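Search this site
Enter keywords
Print | E-mail
January | By Kuo-hua Yau

4. Living-Room Tasks in the Student Project

4.1 Setup and teams

The second half of the course moved from the bench to a furnished room, and we loved teaching this part! Eleven students split into two teams, Baster and Mekeo, and each team wrote its own planner for the same two-armed robot. The shared task list (we called it Vadirier) held 8 household jobs, from folding a blanket on a loveseat to moving a cup without spilling it. Teams could tune grasp force, approach height and arm speed, but the low-level hand controller stayed fixed so that their results could be compared.

4.2 What the students learned to look for

Mekeo logged up to 2000 head-camera views over the course and labeled 86 of them by hand — slow work, but it changed how they wrote code. Their first planner treated the coffee table as one flat obstacle. After labeling, they gave clear glass its own class, with a wider margin for the fingers, and they began checking the rim of the table separately from the things on it. Figure 3 shows a view with both hands low and the palms of the planner's two arms still free to choose a path.

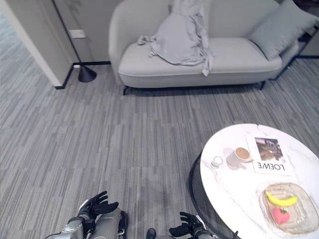
Figure 3. Head-camera view of the loveseat and coffee table, with both robot hands in view.

Baster took the blanket first, which surprised us. Soft folds have no clear edge to grasp, so the team scored each candidate fold by height and width before picking one. Their scoring code is short and readable, and we plan to start next term's Echeverri unit with it.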